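Work and Automation, handout 4
Shop work: who does the walking?

Notes from the session plus bits I didn't get to. Reading for next time is at the bottom. Bring the shift diaries please.

Recap of last time. Task is not the same as job. A job is a bundle of tasks, some of them written down, a lot of them not. When a firm says it has automated "picking" ask which bits of picking. Reading the list, walking, finding the shelf, taking the thing off it, checking the date, carrying, bagging, dealing with the person who stops you on the way to ask where the eggs are. The last one is never in the job description and eats a good part of the shift.

Case: Donell, Londby branch. Small town shop, 3000 product lines, 11 people on the floor staff. Orders for collection used to be picked by whoever was free, which meant whoever was worst at looking busy. The firm started moving basket work over to robots in February, drinks and snacks aisles first. Why those aisles? Packs are regular shapes, few loose items, stock doesn't go off quickly. Fresh produce left with staff — think about why before you read Sotomayor on it.

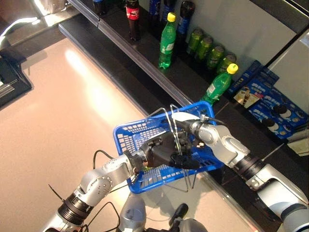 What changed for staff, going by the interviews:

Less carrying. Everybody mentions this, mostly with relief. Sore wrists and shoulders come up again and again in the older diaries.

Tidier shelves wanted. A bottle turned the wrong way is nothing to a person. Staff now spend time facing up stock, keeping gaps between rows, clearing stray cartons from the floor. New work, no new job title, no extra pay. This is what Sotomayor calls "making ready" (ch. 2). Learn the term, I will use it alot.

Interruptions. Picker stops, somebody has to go and see. Short jobs, but they cut the day into pieces. One woman on tills said she no longer gets to the end of anything.

Status. Bastian Pfeiffer had been the fastest picker in the branch and was proud of it. He is now shift lead for the aisles, better paid, and says he misses knowing he was good at something you could see. Don't skip over this. Wages are easy to put in a table, pride isn't.

Hours. Total hours for the branch hardly moved in the first months. But the early shift, 5 am start, got shorter and the afternoon got longer. Good for some, bad for the two parents who had built childcare round the early one. So "no job losses" was true and teh staff were still right to be cross.

Compare Fluscombe (warehouse, see handout 3). There the layout was built for machines and people fitted in afterwards. In a shop the customers are walking about in it, so the layout has to suit them first. Different bargaining position for staff? We argued about this and didn't settle it.

For the seminar, half a page each:
Pick one task from your own shift diary. Write down every small step. Mark which ones you would happily hand over, and which you'd be asked to do more of if the rest went.
Who at Londby was asked before the change, and who was told?

Reading: Sotomayor ch. 2, and ch. 5 if you have time. Library copy is on short loan, shelved at 541 for some reason, ask at the desk if it's not there.

Diaries back to me by 4 pm on the day of the seminar.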